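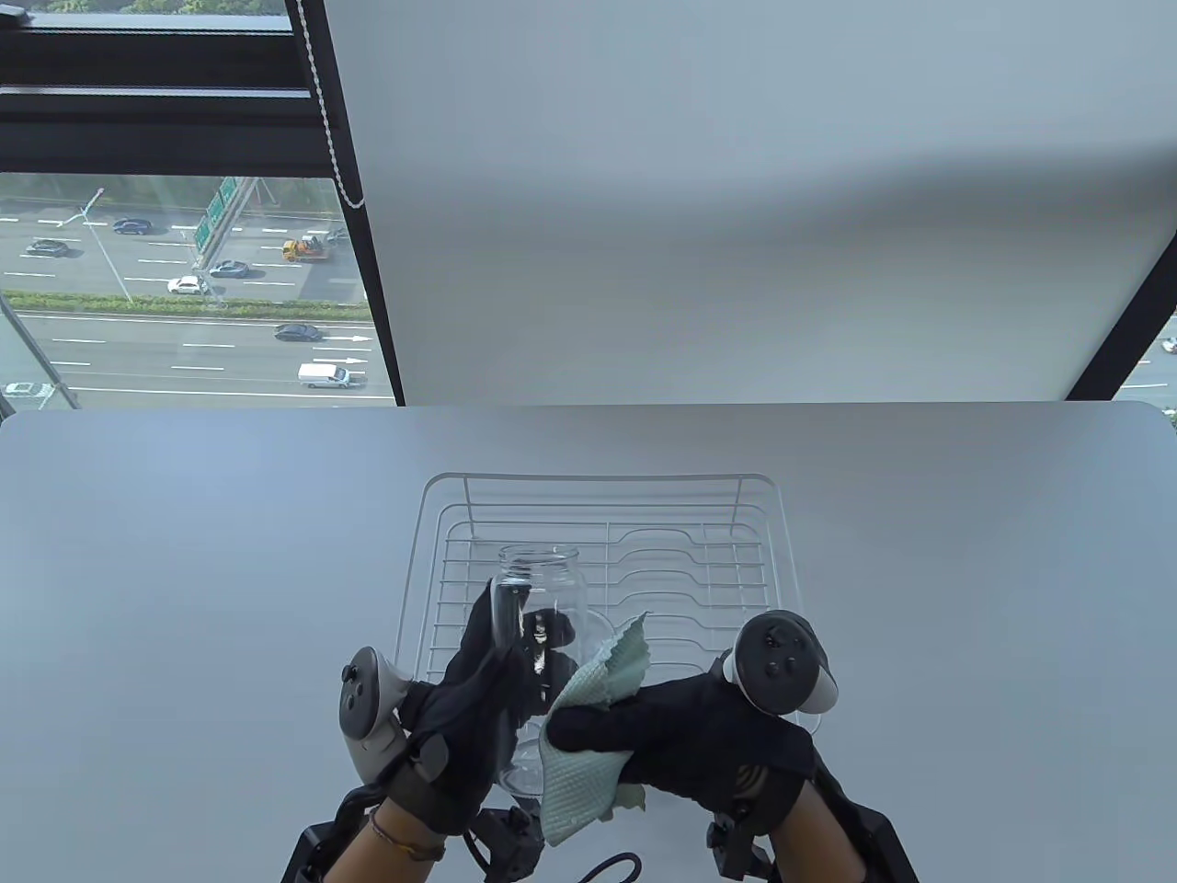 Home | Help | My tickets | Log out

Rernilon Kitchen Support
Ticket: white film on glass jars
Opened in June by Campos | 2 replies | Share

Hello, I have 11 jars from the Darholm set. After washing, a white film stays on the glass. I rinse them well and put them on the wire rack. In the morning the film is back, mostly near the neck. Our water is quite hard. I use the Fekum green cloth for wiping.

Reply from support
Please soak one jar for 30 minutes in warm water with about 200 ml of white vinegar. Rinse it and wipe it at once with the cloth. 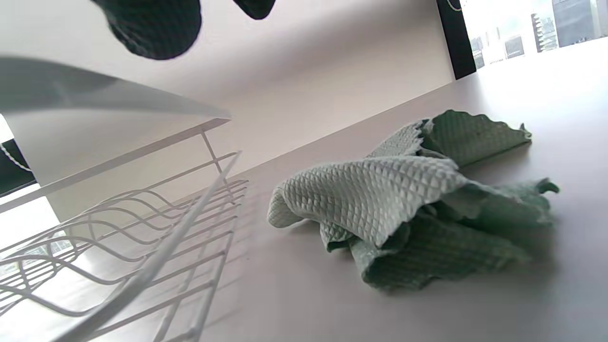 Reply from Campos
I did this with two jars. The first is clear now. The second still has a thin ring at the bottom, so I will soak it again tonight. One more question: I wash the cloth with fabric softener. Can this also leave a film? I will try one wash without it and write the result in this ticket.

Status: waiting for customer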